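Storik Bench Records, README

Version 2 of the notes. Please read this file before you open the session folders, because some column names changed after October and the old scripts will not find them.

What is inside

Storik Bench Records is a collection of work notes, shift diaries and robot session logs from the small-assembly room at Fevari. We started to collect them when the company brought a two-armed robot into the room and the people who assemble by hand had to share their tasks with it. There are already many collections with robot movements. We wanted to keep the other part too: who prepared the board, who was called when a peg did not go in, how long the person waited, what she wrote in the diary at the end of the shift.

The collection has 49 sessions on the robot table and 40 shift diaries. The diaries are typed from paper. The spelling of the workers was kept, also where it is wrong, and the names were replaced by codes.

I am not a native speaker of English and I wrote most of this file alone. If a sentence is not clear, write to me and I will repair it.

Folders

sessions: one folder for each robot session, with the joint log, the event list and the head camera recording
diaries: one text file for each shift diary
boards: drawings of the assembly boards in the two layouts, A and B
interviews: short written summaries, no sound files
tools: the scripts which convert the old column names to the new ones

The robot table

The robot has two arms, and each one ends in a hand with fingers. It stands at a dark table with a black curtain behind it. The curtain was a wish of the people who work on the other side, who did not like to see the arms moving in the corner of the eye all day. Later we noticed that it helps also with the reflections, so it stays now for both reasons.

The work is a training version of the real job. On the table lies a white board with smaller plates, and on the board and the plates stand blue parts: pegs, a gear-shaped part, a cylindrical block. The real parts of Fevari are metal and we are not allowed to publish them. The sizes of the training parts were chosen by the assemblers, who know which shapes are unpleasant for the fingers.

A session begins when the operator presses the start button and ends when the board is finished or the operator stops it. Stops are never deleted from the log. In the event list you find them with the word "stop" and a reason in free text. Please do not treat a stop as a failure in every case. Some operators stop early as a habit, and in the diaries they explain why.
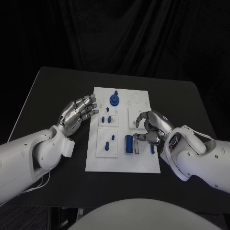 Robot table during a session, view from the head camera. The right hand is over the cylindrical block, the left hand near the gear-shaped part.

The hand positions in the joint log are given for each arm separately, with the same clock. In the first sessions the clock of the left arm was behind the clock of the right arm. The script in the tools folder corrects this, but it was not applied to the files, so you must run it yourself. I know this is not comfortable. We decided to publish the raw files as they were recorded.

Event list columns

time: seconds from the start of the session
arm: left, right or both
part: name of the part from the board drawing
event: reach, grasp, place, release, drop, stop, call
person: code of the person who was responsible for the table
comment: free text, often empty

The event "call" is new. It means that the operator asked a colleague to come to the table. In the older sessions the calls were written only in the diaries, and we have not moved them to the event list.

The people

Before the robot came, every assembler had an own bench and an own rhythm. Now one person of each shift is at the robot table, and she prepares the boards, looks at the hands, corrects a part which stands crooked and writes the comments. The others continue by hand. The person at the robot table changes every shift. In the first month it was always the same two persons, and this made bad feeling: some thought that it is the easy place, and the two who were there thought that it is the lonely place.

From the diaries I would like to mention a few things, as they are easy to miss if you only count events.

The table person talks less. At the hand benches people sit side by side, but from the robot table you cannot follow a conversation. One diary says, "I know what the robot did today but I don't know what my colleagues did."

The tiredness is different. Several writers report less pain in the thumb and the wrist, and more in the neck and the eyes. One of them asked for a higher stool and got it. Another one prefers to stand.

The judging of quality moved. By hand, you feel when a peg sits well. At the robot table you must see it, or push it with the finger after the session. The older assemblers push every peg. The newer ones trust the log, and this is a subject of discussion on many pages.

The pay was not changed for the table shifts. Some people find that it should be, because they carry the responsibility for the stops. This question was still open when we closed the collection, and this file takes no side.

How the diaries were collected

Writing was voluntary and was done in paid time, at the end of the shift. The supervisor did not receive the pages. They went into a closed box and were typed by me and one student at Dekach, the institute where I work. Each writer could read the typed version and take out sentences. Where something was taken out you will see three dots in square brackets. A few writers took the whole diary back and those are not in the collection.

The interviews were made in the language which the person preferred, and I translated the summaries. A translation always loses something. If an exact word is important for your study, ask me for the original.

Known problems

Diary files and session folders cannot always be matched. The writers put the shift, not the session, on top of the page.
Comments in the event list are cut after 1000 characters. The full text is lost.
Layout B was used much less than layout A, so please do not compare the two by a simple average.
In some recordings the hand covers the part at the moment of the grasp. The label comes then from the joint log alone.
The part called "rod" in the drawings is called "stick" in the older diaries.

What it should not be used for

Please do not use the collection to rank single workers, or to calculate how many workers a robot can replace. The writers agreed to take part under this condition. The training board is also simpler than the real product, and a number from this table says little about a full production line.

Permission and contact

Research and teaching use is free. For any other use ask first. If you publish something, name the collection as Storik Bench Records and send us a copy, also for the assemblers, who have a shelf for it in the break room.

Corrections to the typed diaries go to the Mahama list, where the writers can read them too. All other questions go to Sena Lamptey, Dekach.

Last change of this file: Wed 7 February. Column "person" explained, clock problem added, two spelling mistakes in the folder list corrected.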